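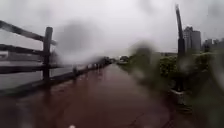
The wet path by the water.

I'd been trying to get an hour with the operations manager at Kubíček since September, and when it finally happened it was over two very large mugs of tea in the canteen at their Skerkstead office, with the dishwasher going behind us. Kubíček, if you don't know them, make fittings for commercial kitchens (hinges, drawer runners, that sort of thing) and they've just moved the whole business off an old stock system and on to Sellik, which runs in the cloud. I write about this stuff for a living, so I've heard plenty of cheerful stories about moves like that. I wanted the less cheerful bits as well.

"You'll get those," she said, and went to find the biscuits.

The old system was called Narnach and it lived on a server in a cupboard next to the post room. It had been there longer than she had. "I was fond of it, I'll admit that. You typed a code, you pressed return, you got your answer. No mouse. The people in dispatch could do it while holding a conversation about football." The trouble was that it could only be reached from inside the building, and the firm now has 27 people out on the road who need to know what's on the shelf.

So how did they manage before? She laughed. "They rang up! All day long. We had one lad who did practically nothing else from nine till lunch. He'd have the phone under his chin and be reading out numbers like the shipping forecast."

I asked about the choosing, because that's usually where the rows are. They looked at several systems and she sat through every single demonstration, some of them twice. "They all show you the same thing, a lovely dashboard with a green line going up. I started asking them to show me a return. A customer sends back half a box, one's bent, two are the wrong size. Go on, put that in for me." Sellik's people managed it in front of her, a bit slowly, and she says that settled it as far as she was concerned. Her finance director took more persuading, mostly over paying every month for something they used to own outright. She still thinks he has a point.

Then came the data, and here she put her mug down. Kubíček had up to 2,000 product lines in Narnach, and a fair few of those hadn't been sold in years. "We had hinges in there under four different spellings of the word brushed. We had one item described as ASK KEITH'S DRAWER." (I did ask. It was a drawer, and it had washers in it.) They spent most of the spring cleaning the list by hand and threw out 400 entries before anything was copied across. It was dull work and she'd do it again tomorrow, she told me, only she'd begin three months sooner.

The switch itself was done overnight, with nine of them in the office and a great deal of pizza. The stock figures came over fine. The labels didn't. Every address printed with the postcode on the first line and the name on the last, and it was gone 2 am before somebody found the setting. "I went and stood in the car park for a bit. Then I came back in and had cold pizza and we carried on."

I wondered what dispatch made of it now, having lost their beloved return key. Mixed, she said. A couple of them took to it straight away, and one kept a paper list going for weeks and thought she hadn't noticed. What won most of them round was the scanner, a little handheld thing that meant they could stop walking back to the desk. "I'd have bought those first if I'd known. I'd have bought them years ago."

And the lad with the phone? He trains new starters on Sellik these days, and he's apparently very good at it, having learnt most of the catalogue by heart. She's trying to get him on to the next job, which is linking the system up with their two biggest suppliers so orders go through without anyone retyping them. That's meant to be ready before the summer. I asked if she believed it.

"Ask me again when you've finished your tea," she said, and then somebody put their head round the door about a pallet, and off she went.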